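Clendville Open Robotics Board > Working Practice > Rules and Standards

Topic: House rules for pushing carts with a humanoid — open hand or grip?

makis_margaritis
Posts: 300
Good morning all, and apologies in advance for the length, my wife says I write the way I talk and she doesn't mean it kindly. We are rewriting our handling rules for the practice ward this December and I would love some opinions before they go up on the wall, as once they are laminated they tend to stay there for years.

The sticking point is rule 6. The old wording, which I think came to us from the Plaltden group by way of Adaeze, says that anything on casters may be moved with an open palm only, fingers up, low on the body of the cart, and the free hand held up clear of everything. No hooking a drawer lip, no pulling on a pole. I have always rather liked it. A drawer cart is a tippy thing when it's full, and a drawer that slides out under a robot's fingers is a small disaster with a lot of cotton swabs in it.

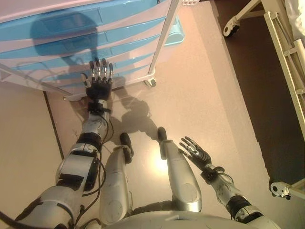 Left palm on the lower drawers, bed over on the right.

The younger half of our team would like to allow a grip on the frame, and they have good arguments, and I keep changing my mind depending on who I had lunch with. So what do the rest of you have written down? And do you set a distance from the bed, or leave it to the operator?

themis_k
Posts: 100
Lovely to see somebody doing this properly, Makis. We have open palm only as well, and I'd keep it. My reason is a dull one. If the cart stops dead against something, an open hand slides or just stays where it is, and a closed hand goes on holding while the rest of the robot catches up. We had a long afternoon with a jammed finger on our unit two winters ago and after that I stopped arguing for grips altogether.

On distance, ours says 14 inches between the cart and any bed caster. I couldn't tell you where the number came from but people remember it, and that's worth a good deal in a rule.

p.kalogeropoulos
Posts: 1120
I'm going to disagree with both of you, in a friendly way I hope! Open palm is fine for pushing away. It's no use at all for bringing the cart back, and sooner or later everybody has to bring the cart back. What happens under a rule like that is the operator walks the robot round to the far side, between the cart and the bed, and now you've put your legs in the one place you didn't want them. I would much sooner see a slow grip on a proper rigid part of the frame with a force limit set, and the pole and drawers off limits.

Our version is called the Ziltano sheet, after the building, and it's a single page. Happy to type it out if anyone wants it.

themis_k
Posts: 101
Pantelis, that's a fair point about coming back. Though couldn't a person bring it back?

p.kalogeropoulos
Posts: 1121
They could, Themis, but then you have a rule about what the robot does that quietly depends on there being a person, and I'd want that in the rule too.

adaeze_omoregie
Posts: 412
Hello from the guilty party. Yes, the palm rule was mine, and I should say that I wrote it for a shorter cart than most of you have and never meant it to travel so far. It's been sweet and a bit alarming to watch.

What I would add now, if I were doing it over, is a line on the hands themselves. We cover ours for anything near bedding or plastic furniture. The cover stops at the fingers, so the palm and the back of the hand are soft and the fingertips are still free to do their work. The rule should say who checks it before a run and what they look for: seams, folds bunching toward the thumb, anything that might find its way into a joint.
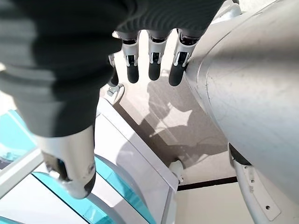
And the other half of that line is about where the hand goes when it isn't working. I like it hanging with the fingers down and the operator told to look at what's underneath before closing anything. Gaps between a cart and the robot's own body are where I'd expect trouble, far more than out in the open floor. Manolis may remember we argued about this for most of a train ride.

manolis.s
Posts: 87
I remember it very well, you were wrong then and you're half right now :) A hanging hand is a hand the operator forgets. I want the idle hand up where the head camera can find it, same as Makis has it. The cover I agree with completely. We wash ours after more than 100 cycles, which is too long, please don't copy us.

makis_margaritis
Posts: 301
You are all very kind, and I'm no closer to a decision, but I'm enjoying it more. Draft as it stands tonight:

6a. Push with an open palm, on the body of the cart, never on a pole or a drawer front that can slide.
6b. Pull only by the rigid frame, slow setting, force limit on, second person standing by.
6c. Keep 14 inches from bed casters.
6d. Idle hand up and in view.
6e. Hand covers checked before each run, initialed on the Michailidis form.

themis_k
Posts: 102
6a as written would rule out a palm on the drawers entirely, wouldn't it? Every drawer front can slide.

makis_margaritis
Posts: 302
Oh dear. Yes, it would. "Unless locked," then, and somebody has to write down who locks them. Pantelis, please do type out that page when you have a moment.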